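The case for scribbled test sheets

Most advice on clearing a work table begins with containers: buy trays, label them, assign every object a slot. I think this is the wrong starting point. A table used for paper, markers and tape should be sorted by what touches what, and the first step is to lay everything flat on a bare white surface.

At Mollus we keep a stock of 200 square sheets for trying markers. A sheet filled edge to edge shows streaking and uneven pressure that a single line does not. The filled sheets then cause the storage problem. Stacked too early, they mark their neighbors. Left out, they take up the table.

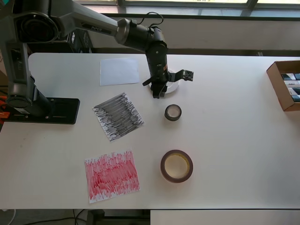

Black marker sheet, rotated on the table, with blank paper above it.

My position is that filled sheets should lie apart, one color to a place, and that clean paper should be kept away from both. A round lid makes an adequate paperweight. It is light, it leaves no dent, and it can be moved with one hand. Tape should be stored flat on its side, where the core stays visible and the roll cannot travel.

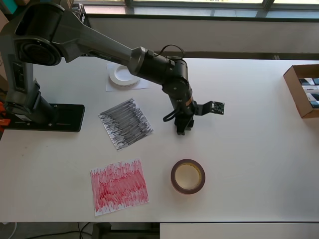
Ivan Mykhailiuk disagrees on the tape. He holds that a roll laid flat picks up grit on its lower edge, and that a peg on the wall solves this at almost no cost. He would also throw out every test sheet at the end of the day.

The grit is real, but a wiped table removes most of it. A peg puts the tape out of reach of the person packing the box. As for the sheets, I keep mine for 6 months. Comparing an old red with a new one is the only check I trust on a marker that is running down.

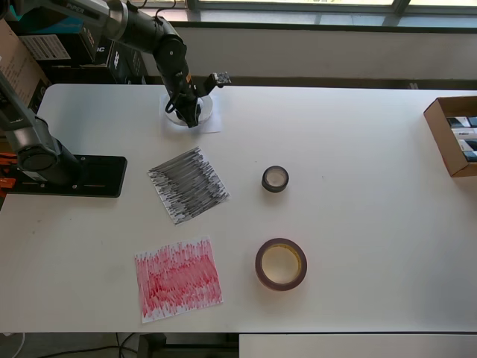 Black and red sheets set apart, tape to the right.

Trays can come later, once the layout has held for 3 weeks without changes. Until then they only fix a bad arrangement in place.

Related items
Muveo markers: refill or replace
Shelf depth for square paper
Letters: Maham Khattak on packing tape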